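Section 5: Setting up the finish line

Revised April 2018 by Consuelo Medrano, for clubs using the Eneo timing set on a 400 metre track.

The leaflet in the Eneo box says the finish line can be ready in minutes. Leave yourself an hour and a half. The leaflet also says the set is accurate to a hundredth of a second, and that may be so on a test bench. On a club track with wind, wet lanes and a tripod that somebody has leaned on, treat the second decimal place as decoration until you have done the checks in 5.3.

You will need the two line posts, the camera, the control box, the long cable, the short cable, a tape measure and a stopwatch that has nothing to do with Eneo.

5.1 Posts and cables

1. Find the finish line. On older tracks there may be several white lines within a stride of each other, left over from relays and hurdles. Read the markings on the kerb before you trust the paint.

2. Stand one post on the infield side and the other beyond the outside lane. Both should touch the back of the line, meaning the edge nearer the runners as they come in.

3. Set the beam at chest height for the age group. The marks on the posts are printed for adults. For under-11s, go two marks lower and send a child through at a jog to check.

4. Run the long cable behind the outside post and back under the rubber strip. Do not take it across the lanes, even for one race.

5. Coil whatever is left over in wide loops and put it behind the control box. Tight coils kink near the plug, and that is where most of our cables have failed.

Caution: The long cable is sold as "all weather". Ours, bought for the Fillutley meeting, gave up in drizzle. Lift every join off the ground and cover it. 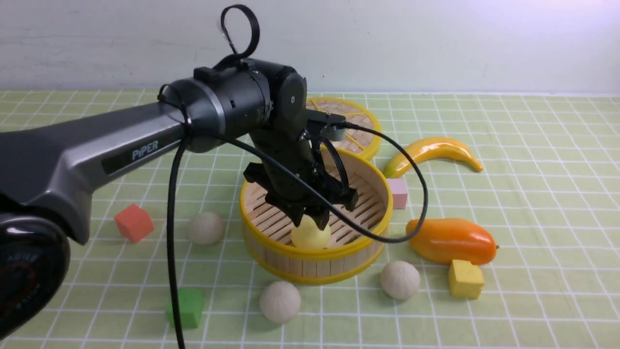 Figure 9. PIPER arm over the green squared mat, black cable looped above.

6. Switch on the control box before the camera. The box should show a steady light. A flashing light means it can't find one of the posts, whatever the leaflet says about "standby".

7. Type in the distance. The box offers 200 and 400 as ready-made choices. Anything else has to be keyed in by hand, and it forgets the figure when you turn it off.

Note: The maker recommends the Mosmont battery pack for a full day's use. We have run a whole open meeting on one, and we have also had one die before the first heat with the display reading full. Carry a spare and charge it yourself.

5.2 Camera

1. Put the tripod on the infield or in the stand, in line with the two posts. Higher is better. On the ground, the inside runner hides everybody else.

2. Close one eye and look from one post to the other. If you can see more of the far post than a thin edge, you are out of line. Move the tripod, and leave the zoom alone while you do it.

3. Tighten the tripod, then hang a bag from the hook beneath it.

4. Take a test picture of an empty line and look at it at full size.

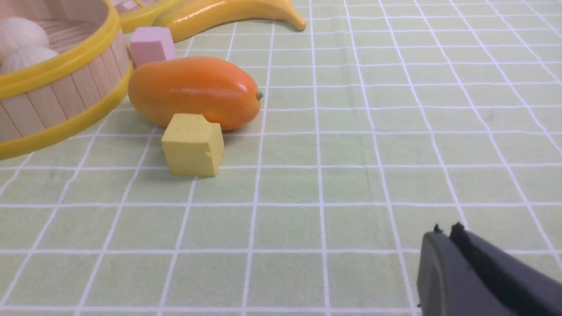 Lane widths are what people most often get wrong when they read the test picture. All the lanes are the same width on the ground, but they won't look it on the screen, and the set's "auto lane" setting seems to assume that they will. The white squares on the light green cloth get smaller towards the top in just the same way. Mark each lane by hand, using the painted lines, and save the result before the first race. If auto lane has already been on, clear it first, or it will quietly put its own lines back.

Caution: Don't let anyone stand on the line "to see if it works" once the lanes are marked. Feet shift posts.

5.3 Checks before you believe it

1. Send one person through the beam at walking pace while a second works the stopwatch. The two times should agree to within what a human thumb can manage.

2. Send two people through side by side. The beam will record one of them. This is normal, and it is the reason the camera exists.

3. Do step 1 again at a sprint. If the gap between box and stopwatch has grown, check the posts again before you blame the thumb.

4. Write down the box time, the hand time and the number of the race file. Our own log stands at 373 races. In 77 of them the hand time was needed to settle something, and I would not call that a small number for a system sold as "hands free".

Note: Nazar Zinchenko, who looks after the timing at the Melnychuk relays, starts his stopwatches on the smoke and keeps them running for every race, including the ones where the box appears to be behaving. Do the same.

5. If box and hand times differ by more than half a second, give out the hand time and mark it as such on the results sheet. Don't average the two.

6. Save the race file to the memory stick after each event. The "save all" button at the end of the day works most of the time.

Packing away is covered in Section 6.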